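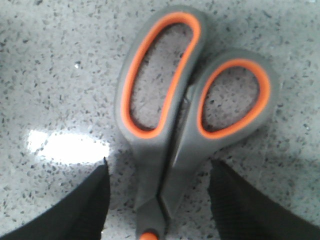
How to record a self-tape audition at home

Most first-round film auditions are now done by self-tape. You can make a good one with a phone and a free evening.

Read the casting notice twice before you start. It will give the file format, the size limit and the naming rule. For the short film Mellen, the limit was 300 MB and files over that were not opened.

1. Set the phone sideways on a stand at eye level. Frame yourself from the chest up.

2. Face a window or put two lamps in front of you, one on each side. Turn off the ceiling light.

3. Ask someone to read the other lines. They should stand next to the phone and speak more quietly than you do.
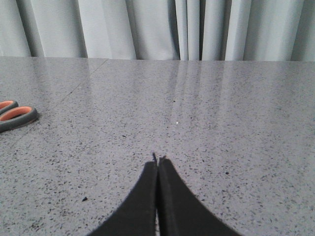

4. Record a slate first: name, height, city and agent, if you have one. Keep it as a separate clip unless the notice says otherwise.

5. Do three or four takes of each scene, then stop. Watch them the next morning and pick one.

Look just to the side of the lens during the scene. Look into it only for the slate.

Inmaculada Marín, who cast Llorente, received 748 tapes for one supporting part. She watched the first 7 seconds of each before deciding whether to go on, so cut any walking in or settling down from the start.

Name the file the way you were told, upload it and play it back once from the link before you send it.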